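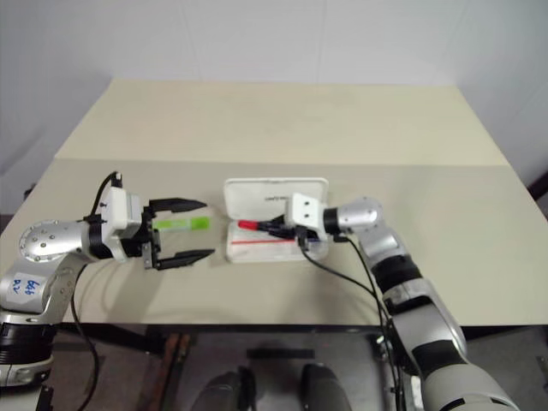 Salameh Manipulation Lab - Bench Notes, August

Gripper fingers: first comparison on the pencil case task

We have started the side-by-side test of the two finger sets on the two-arm bench. The task is packing a pencil case: a highlighter and a marker go into the open white tray, then the lid is closed. It was picked over the block-stacking task because the items are narrow and the tray wall leaves little clearance for the fingers.

The sets under test are the tapered fingers from Jamis and the flat-pad fingers we have used since the bench was built. Both arms get the same set for a given block of trials. Gripper bodies, wrist housings and cabling stay as they are, and the controller gains were left alone between blocks so that the fingers are the only change.

So far we have 102 logged trials on the tapered set. In 18 of them an item was dropped or set down across the rim of the tray. Most of the drops came from the left arm on the highlighter, where the fingers close on the barrel near one end and the item rotates on lift. Moving the grasp point 3 mm toward the middle of the barrel helped in a short follow-up, but that run was too small to report as a rate.

The right arm has a different problem. Over the tray, the wrist housing and its cable hide part of the contents from the head camera, so the last part of the approach runs on the previous position estimate. A wrist camera would fix this at the cost of one more cable on an arm that already carries enough. Hadi Jaber is checking whether the Drukineck unit fits without changing the tool offset.

Flat-pad trials begin when the new pads arrive from Clorkthorpe. The worn pads were not used for comparison. The logging script now writes finger width and motor current at every control step, and the log rolls over at 4,000 rows, so please copy files off the bench machine after each block. Anyone booking the bench should leave the finger set that is mounted in place and write the block number on the sheet.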